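# The Skov wool comb

I sell very few things on this site, and this is the one I get the most letters about, so I'm giving it a proper page at last. The Skov is a hand comb for taking the bobbles off knitwear. It costs £16, it fits in a coat pocket, and I've used one for so long that the handle has gone dark where my thumb sits.

I first came across it through Jytte Stougaard, who had a knitting shop when I was living abroad and kept a Skov on a string by the till. She'd have your cardigan off you and combed before you'd finished paying for your yarn. I bought one from her, lost it on a train, wrote to ask for another, and somewhere in all that I ended up being the person who sends them out from Stultstead. I don't make them, I should say! They're made by Helge Myklebust in a workshop behind his house, and he does them in small batches when he feels like it.

## What you get

- One comb, beech handle, with a brass mesh edge
- A little cotton bag with a drawstring
- A folded card of instructions (I wrote it, so blame me if it's confusing)

There are 2 versions. The **Skov Fine** is for thin knits, cashmere, merino and most cotton jumpers. The **Skov Coarse** is for lambswool, Aran and anything that smells a bit of sheep. If you can't decide, get the Fine. You can use it on thick wool, it only takes longer, whereas the Coarse on a thin jumper will pull a thread sooner or later and then you'll be cross with me.

The bag is made from ends of Hisar cotton, so the colour is whatever I've got. Lately it's been mustard. Please don't ask for grey, I've been out of grey for ages.

## How I use mine

Lay the jumper flat. I know it's tempting to do it while you're wearing it, and I've done that myself in the loo at a wedding, but you end up stretching the fabric and the comb skips. Pull it gently taut with one hand and draw the comb towards you with the other, in short strokes, all going the same way. You want hardly any pressure. Let the mesh do the catching, lift it away, pick the fluff off, carry on.

Start under the arms and down the sides where your sleeves rub — that's where most of it will be. Then the cuffs. Then the front, if you carry a bag across you. I leave the ribbing alone unless it's really bad, as the comb tends to catch on the ridges.

A jumper takes me as long as a radio play. The first go is always the longest, and after that a quick tidy each time you wash it will keep things under control.

## What it won't do

It won't fix a hole. It won't do anything for felting, so if your jumper has been through a hot wash I'm sorry, that's a cushion now. I wouldn't use it on mohair or anything brushed on purpose, and I wouldn't use it on lace. People ask about tights. No!

I've tried the electric shavers too, and had a Javport one for a winter. It was quick, I'll give it that, but it took a neat round bite out of the elbow of my best navy cardigan and I never quite forgave it. If you've got a huge pile of school jumpers to get through then an electric one probably makes more sense. For anything you'd be upset to lose, I'd do it by hand.

## Looking after the comb

Tap it out when you've finished and brush the mesh with an old toothbrush. Keep it dry. If the handle starts to feel rough, rub in a drop of whatever oil you use on your chopping boards. The mesh can be replaced when it goes slack, for £3 including the tacks, and you only need a small hammer and a bit of patience. Mine has had 2 new ones.

## Ordering

Helge's last batch was 564 combs, which he tells me is the most he ever intends to do in one go, and I've got a decent number left of both kinds. Once they've gone it'll be December before I see any more. Postage is £3 however many you order. I pack them at the kitchen table after tea, so if you write to me in the evening you may well get an answer straight away.

One last thing, on light and colour. Bobbles hide, and they hide best on mid shades, so put the jumper near a window with the light coming in low from one side and you'll see every one. I like something dark and plain underneath as well, like the black cloth under the brick red top here, and I'd smooth out creases like those before starting, then bring that folded-back sleeve out to the side so you can reach the whole of the front. Do the back afterwards, and give it a good shake out of the door when you're done.

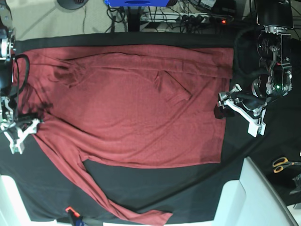
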